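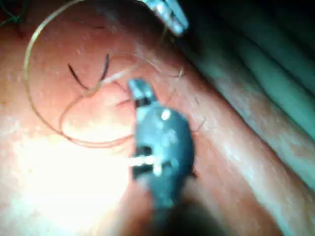 Needle driver with a short strand of suture, close up.

Readers wanted for the Petthorpe Stitches Booklet

Have you had stitches in the last couple of years? Then I'd love to borrow an evening or two of your time!

I'm Rasha Nassar, and I write the take-home leaflets people get after minor surgery. You know the ones: folded in three, stuffed in a bag with the gauze, found again in the glove box a month later. I've been rewriting ours from scratch, and I've now stared at the thing so long that I can't tell if it makes sense to anyone but me. So I'm looking for 24 people to read the draft and tell me where they got lost, bored or worried.

You don't need any medical background. In fact, if you're a nurse, a doctor or a student of either, please sit this one out (I have plenty of you already, and you've been very thorough about my commas). I'm after people who went home with stitches and had to figure out showers, dogs, bra straps, seat belts and sleeping on the wrong side. Parents of kids who had stitches are very welcome too. You do need to be 18 or over and comfortable reading in English.

What you'd be doing: reading a booklet of 1,674 words at home, scribbling all over it, then coming to 2 group sessions in June at the Chamoun Room, upstairs from the Petthorpe library. We start at 6:30 in the evening and finish by 8. There's an elevator, and the parking behind the building is free after six. My colleague Vusumuzi Shabalala runs the sessions and he's much better than I am at keeping quiet while people talk.

We can't give medical advice, so if a wound is bothering you right now, please call your own clinic first.

You'll get a $40 grocery card per session, plus supper. Bus fare is covered, just hang on to your ticket.

To sign up, leave your name and a phone number at the library front desk, and mention the stitches booklet. Tell us whether you eat meat and whether you'd like the draft in large print. I'll call everybody back myself, usually in the late afternoon.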